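Sirix 200 Firearm Acquisition and Disposition Record System
Manufactured by Braltau. For licensed dealers, pawnbrokers and gunsmiths.

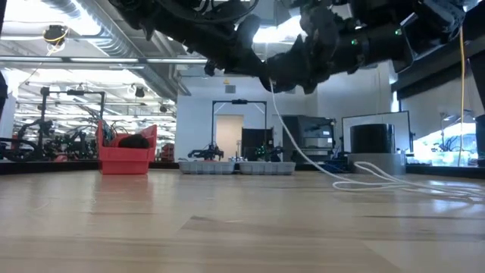
The Sirix 200 keeps the bound book of a licensed firearms business in electronic form and prints it on demand. All records are stored on the unit at the licensed premises. No internet connection is required for daily use, and the unit does not transmit records to Braltau or to any other party.

Each acquisition entry holds manufacturer, importer, model, serial number, type, caliber or gauge, date received and source. Each disposition entry holds date, recipient and either the license number or the transaction form number. Fields left blank are flagged at the close of business and listed on the morning report.

Corrections do not overwrite the original. The first value stays in the record with the corrected value beside it, the operator's initials and the time of the change. This applies to all users, including the administrator.

Capacity and hardware

Internal storage: two mirrored solid-state drives, user replaceable
Operator accounts: 5
Ports: 2 USB for scanner and printer, 1 Ethernet (may be disabled in setup)
Backup: encrypted copy to removable drive, daily or on command
Power: external supply, locking connector
Mounting: countertop or wall, bracket included

The Gilano handheld scanner reads linear and two-dimensional barcodes and is sold separately. Other USB scanners that present themselves as a keyboard will work, but the serial number check is available only with the Gilano.

Printing and inspection

The full book, a date range or a single serial number can be printed to any supported laser printer. Inspection mode opens the record for reading and printing and blocks editing until an administrator signs out of it. A test book of 3,342 entries is preloaded for training and must be cleared before the first live entry.

When a business closes, the unit produces a complete paper copy and a plain text file. Owners should check current federal and state rules on retention and surrender of records before disposing of any drive. Braltau does not give legal advice.

Ordering

The Sirix 200 ships with power supply, bracket, one removable backup drive and printed manual. Units ordered by noon Monday leave the Te Moana warehouse the same week. Import of an existing electronic book is quoted separately; send a sample export with the request. Paper books are not transcribed.

Dealer inquiries: Zoila Zapata, Records Products.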